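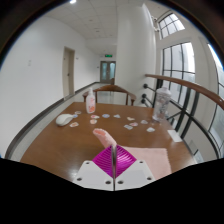
Craft table, corridor, second stop

Gatwood's open day runs on a trail. You collect a map at the front desk, you follow coloured arrows down the halls, and at each stop you get a stamp. Five stops and you go into the draw for a hamper. I went in September with my niece and a fair amount of doubt, having been to two of these before at other community arts centres and come home both times with a flyer and a headache.

The second stop was the one she wouldn't leave, so it gets the most space. It's a brown table in an indoor corridor, set out with sticker-like cutouts, a light pink cloth laid flat and something soft and pink rolled or folded up beside it. The map calls this the Trarden Paper and Textile Experience. I'd have called it the sticker table.

My complaint is with the word "experience". The cutouts are small, with pale borders and printed designs, some in blues and some in orangey colours, and the idea is that you choose a few, arrange them on your square of cloth and take the result home. That's a perfectly decent activity for a kid. It doesn't need a laminated panel on "tactile storytelling", and I read the whole panel, twice, without finding out what glue to use.

Danylo Panasiuk was running the table. I asked him whether the cutouts would survive a wash and he said no, not on cloth, and that he'd told the organisers as much when they wrote the panel. He suggested ironing the cloth under a tea towel before sticking anything to it, and keeping the finished piece in a frame. Good advice, and more than the panel offered. My niece got 4 cutouts for her ticket. A second ticket costs the same as the first, so there's no saving in going back, and she went back.

The location I can't defend. A corridor means a steady stream of people squeezing past with prams and coffees while children try to line up bits of paper. There was a bigger room free further along, or at least the map had it marked as "multi-use" with no stop number on it. I asked at the desk and was told the corridor "encourages discovery". Maybe so. It also encourages elbows.

The other stops

Stop one was the print studio, which was locked until 11. We got the stamp anyway.

Stop three was the Đoàn lantern display, and I'll admit I liked it. Plain paper lanterns, low light, a bench to sit on – and no panel. We stayed longer than we'd planned.

Stop four was a pottery demonstration by Rovska, a small studio that teaches the evening classes. The throwing was skilled. The sales pitch for the winter term that followed it went on nearly as long, and you couldn't easily get out of the back row. The centre says the classes cap at 50 people over the term, and I'd want to know how many wheels there are before signing up.

Stop five was the café. Buying something was not compulsory, they said, while standing between us and the stamp.

Would I go again?

For the lanterns, yes, and for the sticker table if they shift it out of the traffic. Parking behind the building is free but fills up early, so try the side street near the oval. Bring coins for the craft tickets as the card reader was down all morning. We haven't heard about the hamper.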